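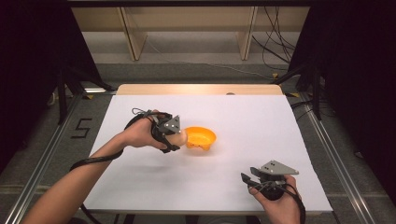 Skevier hand-held gripper trial
Minutes of the February review, Surkbridge workshop

Meeting opened 9.30 am. Apologies: none.

1. Previous minutes
Accepted with one correction. The Corkeo controller was returned in January, not loaned out again.

2. Trial results to date
The pair of hand-held grippers has now done 74 recorded runs at the table stations. Of these, 14 were thrown out, mostly for tracking loss when one plate passed behind the other. The meeting agreed this is too many.

Bowls and other thin-rimmed items are going well with the rounded finger pads. Flat items are still slow to pick up off the white board. Two operators asked for a softer pad and one asked for no change.

3. Comparison with the Iyer grippers
The Iyer set is lighter and the jaws open wider, but the trigger is stiff and hands were sore by the end of a session. Grip on plastic was much the same for both. It was noted that the Iyer set was only used for half a day - not enough to decide on.

Agreed to run both sets on the same items, same station, same lighting, before any order is placed.

4. Cables and straps
Cable drag on the forearm was raised again. Clipping the cable at the elbow was tried and pulled at full reach. A longer lead from Skevier has been quoted at roughly two weeks.

Straps to be checked for fit at the start of each session. Left-handed operators to say which side they want the lead to run.

5. Cameras
Head camera height to stay as it is until the comparison is finished. The colour setting was changed between sessions without being logged - please write it in the book.

6. Actions
Workshop to order 2 longer leads.
Trial team to redo the discarded runs with the plates angled further apart.
Trial team to book the Iyer set for a full week.
Softer pads held over to next meeting.

Meeting closed 10.40 am.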